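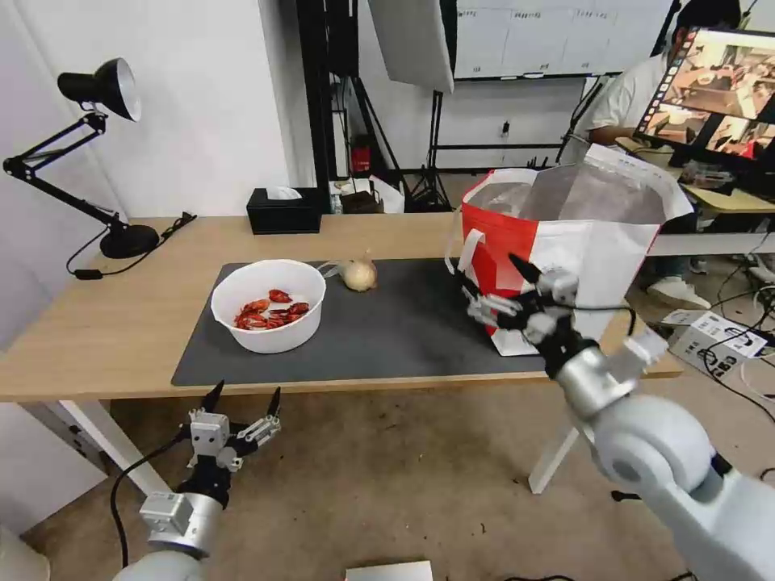
Clutby Community Kitchen
Shopping and Unpacking Sessions: progress report to the Quaye Fund
Period covered: spring quarter, to the end of June

Summary

The sessions are running, the money is mostly where we said it would be, and the onions are holding up well. We have spent a little under budget on food and a little over on bags, for reasons set out below.

What we said we would do

Our application promised 40 sessions over the year on the dull half of cooking: getting the shopping home, getting it out of the bag and deciding what has to be dealt with first. The Fund's assessor asked whether people really needed help with this. We invited the assessor to look in our fridge, and the grant was confirmed shortly afterwards.

What we have done

We have held 19 sessions, which leaves us a shade behind. Two were lost to a burst pipe and one to a misunderstanding over who had the key. Sessions are on Wednesday evenings and end when the washing-up does.

Each one starts with a bag of shopping on a desk. We bring out one awkward item and one easy one, and the group settles where both should go. Crayfish have been our most successful awkward item. A small pile of them in a white plastic bowl will get a room talking faster than any icebreaker we have paid for, and the talk soon turns to useful matters such as how long they keep, which shelf they belong on and what must never be stored underneath them. The onion is the easy item. Opinion on where an onion should live has proved so bitter that we may have to reclassify it.

Equipment

The insulated shopping bags were budgeted as a single purchase. We tried a plain sort first and the handles gave up within a month. The replacements are red and white with a silvery lining, they stand up by themselves when open, and they can be found at once in a crowded cupboard. We would buy them again.

The large dark grey mat was an afterthought and has become the most useful thing we own. It covers most of the desk, wipes down quickly and saves the wood from anything that drips. The desk lamp and the tissues came out of general funds and we make no claim for them here.

Spending

The award was £3000. Food is the largest line, followed by room hire at Pitness Hall, then bags and mats. Receipts are in the folder, apart from the fishmonger's, which we have been asked to keep in a folder of its own.

Difficulties

Small plastic bags remain a nuisance. Loose produce arrives in them, they end up crumpled among the food, and the recycling point takes them only when it feels like it. We have put a box by the door.

Next quarter

We plan 6 sessions on freezer packing, plus a repeat of the crayfish evening by request. The Disto Road group would like to borrow the mat. We have offered them the address of the shop.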